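Takix community help > Simulation and test cells > Faults and stops

Gripper reports "object held" with nothing in it, then arm drives into counter. Sim only so far, real cell is next

Posted by Harish Chettiar
Monday, 7:40 am

Hi all, in a rush, sorry if this is in the wrong section.

Kitchen clearing task, simulated Franka with a two finger gripper. Policy picks stuff off a counter and drops it in a bowl. Runs fine for a while, then this:

- arm goes down to the object
- fingers close
- status flips to held
- object is still on the counter
- arm does the whole carry and place anyway, with nothing in the fingers
- place move goes too low, fingers go into the countertop, contact force spikes, episode ends with a hard stop

Overnight batch was 2,000 episodes. 169 ended in the hard stop. I watched a handful of the replays, same story in every one I opened. Haven't watched them all obviously.

What I tried already:
Raised friction on the fingers. No change I could see.
Slowed the close. Slightly better maybe? Could be noise.
Turned off the object randomizer. Stops went way down, but I need the randomizer.
Reinstalled Nulteck bridge. Waste of an hour.

Held check is the stock one from the Wilosel task pack. Looks at the finger gap, and if the gap is bigger than the fully closed value after the close command it says held. I did not write it and havent changed it.

Why I care: same controller goes on the real arm in November. In sim a finger in the counter costs me an episode. On the real one it's a gripper, and somebody's hand might be near there when we reset objects. I don't want to sign off on it like this.

Anyone seen this? Is it the physics or the check?

marlow_b

had the same thing. update your physics version, fixed it for me. also check your units, mm vs m gets everybody

Harish Chettiar

Already on the newest one. Units are fine, good picks land right where they should.

Ettore Santoro

It's the check. Physics might be a bit off too but fix the check first.

Gap bigger than closed is not the same as holding something. Two ways it lies to you. One, the fingers haven't finished closing when the check reads, so the gap is still open and it says held. You said slowing the close helped "maybe", I'd bet on noise, slower close should make this one worse unless your wait scales with it. Two, a finger is jammed against something that isn't the target, or against the counter, and can't close all the way. Same reading. Both look like a grasp to that script.

What we run on the Nambiar cell, sim and real:

1. Wait for finger velocity to settle, not a fixed delay. Put a timeout on it. If it times out, that's a fail, not a held.
2. Gap inside a band for that object. Min and max. The stock check only has a min and it's the same min for everything, useless.
3. Contact on both fingers, and contact with the target id. Sim gives you that for free. On the real arm you don't get the id so go by grip force plus gap.
4. Lift a little, stop, check again. If the gap dropped to closed you lost it. Open, back off, retry or quit. Do NOT let it continue to the place.

Those 4 caught nearly everything for us. The lift one does most of the work, if you only have time for one do that.

Second problem, and the one I'd actually lose sleep over: why does an empty gripper go through the counter at all? Place height should never be taken from the held object alone. My guess is your pack computes place height as gripper height minus object offset, object is still back where it started, so the offset is garbage and the target ends up under the surface. Print the target z on a bad episode, you'll see it right away. Then clamp it. Hard floor at counter height plus margin, in the controller, not in the policy. Policy should not be able to ask for a point below the counter, held or not held.

For the real arm: the clamp is there to save the gripper. It's not a safety function and don't let anyone write it down as one. Hands near the counter means the arm is stopped by the proper safety stop, wired in, tested, and you test it again after any controller change. Software held flag gets no vote on that. Resetting objects with the arm just "paused" in the script is how people get hurt. Run at reduced speed the first days as well.

Post the target z when you have it.

Harish Chettiar

Target z on a bad one was under the counter, yep. Exactly the offset thing. Clamp is in now. Doing the settle wait and the lift check tonight.

Will pull our reset procedure too, it does say pause. Getting that rewritten before anything goes on the real arm.

dee_tak

Not a full answer but adding to Ettore's point on the gap band. One band per object is still not enough if your objects are long or uneven. We keep 4 grasp poses per object and each has its own min/max. Across the shaft of something is a totaly different gap than across the knob on the end.

Also log the gap at close, at lift, and right before release. Three numbers per episode and you can sort the bad ones without watching replays. Before we did that I was sitting there scrubbing video like an idiot.

And don't tune on the clean runs with the randomizer off. Harish said stops went way down with it off, that's a clue, some of the objects or spots are doing most of the damage. Sort the stops by object id and by distance to the nearest neighbor. For us it was things spawned close together, one finger came down on the neighbor and jammed.

Ettore Santoro

Agree with dee on sorting by object. Stubby hard things are where I'd look first, Harish. Fingers land near the top end, barely any overlap, gap reads fine and then it slips out on the lift, or was never gripped to begin with. The grey stone-looking rod in the render below is the kind of shape I mean, gripper right at its upper end, and from a view like that I would not want to call it held or not held, so don't let one frame or one gap number call it either. Check the grasp depth along the object if your pack exposes it. The bone with the cabbage lying across the front of it is your other type, put that pair in the test set as is and see which of the two the contact id comes back with when you ask for the bone. If it comes back cabbage and the flag still says held, there's your bug again, and you'll know the id check isn't wired up right. Rerun the same seeds after each change, one change at a time, otherwise you wont know which one did it.

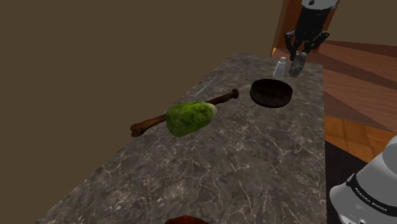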